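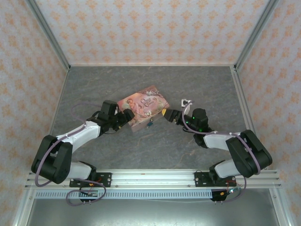

Never store paper keepsakes in a decorative box without lining it first, was one reader's answer when we asked how people look after the pretty lidded boxes that end up on dressers and closet shelves. The same reader lost a bundle of old letters to yellow spotting along the folds, and put it down to the cheap board inside the box.

It is a fair point, and an easy one to act on. Cut a piece of acid-free tissue to cover the base and the four sides, with enough left over to fold across the top. Press it into the corners with a ruler. Replace it when it starts to discolor.

Storybook boxes, with a title like "Once Upon a Time" on the lid and a clasp at the front, need a little more care than a plain one. The printed lid is the part that shows wear first. These are the habits that have worked for us.

Dusting

Use a dry, soft brush on the lid. A clean makeup brush is fine. Work from the middle out to the edges and tap the brush off as you go. Do not spray anything on the box. If there is a sticky mark, try a white eraser on the underside first, then use it lightly on the spot. Pale sides pick up gray smudges from hands, and the eraser takes care of most of those too.

Clasps and charms

Open the clasp with your thumb and hold the box steady with your other hand. Pulling the lid up by the charm loosens the pins, and once they are loose the holes get bigger every time. If the pins already wiggle, take the clasp off, put a drop of wood glue in each hole with a toothpick, push the pins back and leave it overnight. Keep the glue off the moving part.

A dangling charm will mark whatever it rests on or swings against. Lay it flat when you put the box down on a painted shelf, or slip a bit of felt behind it.

What to keep inside

Cards, ribbon, photos and hair clips are all fine. Coins, batteries and full sewing tins are too heavy for most of these boxes, and the bottom will sag. Perfume samples leak. We keep ours on a shelf at Ekby, two boxes side by side with the heavier things in a tin below them.
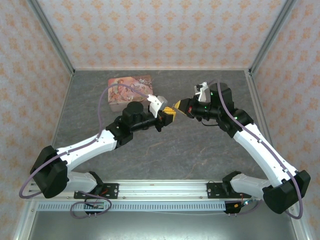 Filed under: Boxes and Keepsakes | Words: the Skostell household page | Updated in September

Where to put it

Keep the box out of direct sun. Pinks and peaches fade faster than browns, so a lid that sits by a window will go patchy in one summer. Turn it now and then if you have no darker spot.

Stay away from radiators and the top of the fridge. Heat dries out the glue and the lid paper lifts at the corners. To fix a lifted corner, brush a thin coat of white craft glue under it, cover it with wax paper and set a book on top for 30 minutes.

On a stone or tile surface, grit under the box scratches the base. Wipe the surface first, or stick a felt dot under each corner.

For long storage, wrap the whole box in a cotton pillowcase and write the contents on a paper tag tied to the outside. Plastic bags trap damp. Check it on a dry day and leave the lid open for an hour before you put it back.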